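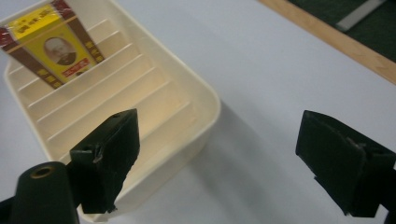
Fig. 1. The two black gripper fingers, spread apart over the white tabletop.

Recording a Three-Song EP in the Felten Practice Rooms
Project report, Intro to Music Production
Maritza Cáceres
October 16, 2018

What I set out to do

My plan was to record and mix a short EP with my band, Clolari, and write down how we did it. We're a four piece (two guitars, bass, drums, with me on rhythm guitar and most of the yelling) and we play something between doom and old-school death metal. I wanted real drums in a real room, all of us playing together, because every demo we'd made before was built one instrument at a time and sounded stiff.

The songs are "Vanthorpe," "Salt Ledger" and "Under the Weir." Together they run 18 minutes, and "Vanthorpe" eats up more than half of that. It's the slow one!

Getting the drums down

We had the big room at Felten for six evenings and I spent the whole first one on drums. I used one mic in the kick, one on top of the snare, one on each tom and a pair overhead. My first overhead placement was way too high and picked up mostly ceiling, so the cymbals were all wash and the toms sounded like they were next door. I brought the pair down and measured both from the center of the snare with a piece of string. Huge difference. The snare stopped pulling to the left and the kit finally sounded like one instrument.

The other thing was tuning. We play in B, and the floor tom was ringing just close enough to the low string to make mud. Bitar, our drummer, dropped the bottom head a little and put a folded sock on the top one, and that was that.

Guitars and bass

I did two takes per side for rhythm, with less gain than I use live. I fought this for a whole evening. In the room, with less gain, my amp sounded kind of wimpy, but once four tracks were stacked up it was plenty heavy and you could still hear the pick. Bass went in direct and also through a small amp, and I lined the two up by eye afterward and then flipped the polarity to check.

Vocals

Not my favorite part. I can do roughly 15 minutes of low growls before my throat starts complaining, so I split the vocals over three evenings and did the longest song first. The whispered section in "Under the Weir" was one take in the hallway with the door open, and you can hear the heater in it. I left it.

Mixing

The "Vanthorpe" session had gotten silly by this point, 626 clips, mostly because I kept every bad take "just in case." Next time I'm deleting as I go. I mixed on headphones and then checked on my mom's car stereo, where the bass vanished completely. I added a bit of distortion to the amp track and cut some low mids out of the guitars, and it came back.

What still bugs me

The middle riff in "Salt Ledger" speeds up. We played without a click on purpose, and I like how the slow parts breathe, but that riff is just us getting excited. The vocals are also a touch loud in the last chorus. I'd like to redo that mix before we put the songs up anywhere, and Bitar wants another go at the fill before the outro.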